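Câble réseau Brulness jaune, en couronne – 13 mètres

Référence 2640-J
Marque : Brulness
Disponible en magasin et en ligne, chez Zimell

Il y a des articles que l'on vend pendant des années sans jamais leur consacrer plus de trois lignes au catalogue, et le câble réseau jaune de Brulness en faisait partie jusqu'à ce printemps. Comme vous êtes nombreux à nous écrire à son sujet (et à nous demander, très gentiment d'ailleurs, pourquoi la fiche était si maigre), nous avons pris le temps de la refaire entièrement, en y mettant ce que nous racontons d'habitude au comptoir.

C'est un câble Ethernet souple, livré enroulé, avec une fiche RJ45 surmoulée à chaque bout. La gaine est d'un jaune franc qui se repère tout de suite, sur une table claire comme au fond d'un placard technique où tout le reste est gris ou noir. Pour ceux d'entre vous qui tirent plusieurs lignes dans la même pièce, la couleur rend de vrais services : on suit le câble du regard jusqu'à la prise, et l'on ne débranche plus l'imprimante en croyant débrancher le boîtier d'à côté.

La question qui revient le plus souvent est celle de la souplesse. Un câble réseau ordinaire garde longtemps la mémoire de son emballage et se redresse dès qu'on le lâche. Celui-ci se laisse poser. Il lui faut tout de même une petite heure à plat, déroulé, avant la première installation, surtout s'il arrive d'un coffre de voiture en plein hiver. Ensuite, on peut le remettre en boucles à la main, sans serrer, et le laisser à côté de l'appareil qu'il dessert.
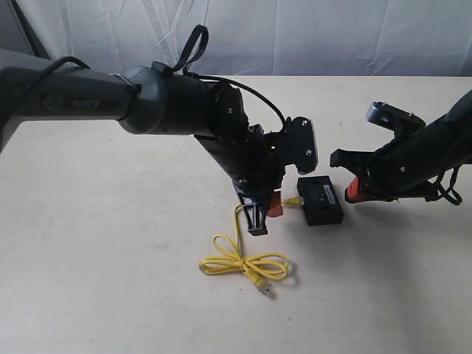 Le câble jaune en couronne et un petit boîtier noir, sur une table en bois clair.

Pour le ranger, nous conseillons des boucles larges, de la taille d'une assiette à dessert, maintenues par une attache en tissu. Évitez les colliers en plastique que l'on serre à la pince : ils marquent la gaine et finissent par écraser les paires. Notre collègue Ingvar Ásgeirsdóttir, qui prépare les commandes à l'atelier de Ridside, alterne une boucle à l'endroit et une boucle à l'envers, et le câble se déroule ensuite d'un seul geste, sans vrille. Le coup de main vient vite – comptez deux ou trois essais.

Caractéristiques

Type : cordon Ethernet, connecteurs RJ45 mâles aux deux extrémités
Longueur : 13 m
Couleur : jaune
Gaine : souple, finition satinée
Conditionnement : en couronne, attache en tissu fournie
Poids avec emballage : 400 g
Rayon de courbure conseillé : 40 mm au minimum
Usage : intérieur

Ce rayon de courbure mérite un mot. On a souvent envie de plier le câble bien net dans l'angle d'un meuble, et c'est là que les ennuis commencent. Laissez-lui un arrondi, même si c'est un peu moins joli. Si le passage est vraiment étroit, regardez plutôt du côté du cordon plat de Boateng, que nous avons aussi en rayon et qui se glisse sous une plinthe ou le long d'un tapis. Il est moins agréable à enrouler, mais chacun son emploi !

Pour l'entretien, un chiffon à peine humide suffit. Le jaune se salit au sol, il faut bien le dire, et un câble qui traverse un atelier prendra vite la poussière. Pas de solvant ni d'alcool sur la gaine.

Questions reçues

Peut-on l'utiliser dehors ? Non, la gaine n'est pas prévue pour le soleil ni pour la pluie. Un modèle d'extérieur est attendu en juin, en noir uniquement.

Existe-t-il plus court ? Pas dans cette gamme pour le moment. Le surplus se garde facilement en boucles derrière le meuble.

Le boîtier noir de la photo est-il compris ? Non, le cordon est vendu seul, avec son attache.

Livraison et retours

Les commandes passées avant midi partent le jour même de Ridside. Le retour est possible tant que l'attache d'origine est présente et que les fiches n'ont pas été recoupées. Si vous hésitez sur la longueur, appelez-nous avec les mesures de la pièce, en pensant à compter la descente jusqu'au sol et la remontée jusqu'à la table.

Fiche mise à jour le mercredi 19 mai.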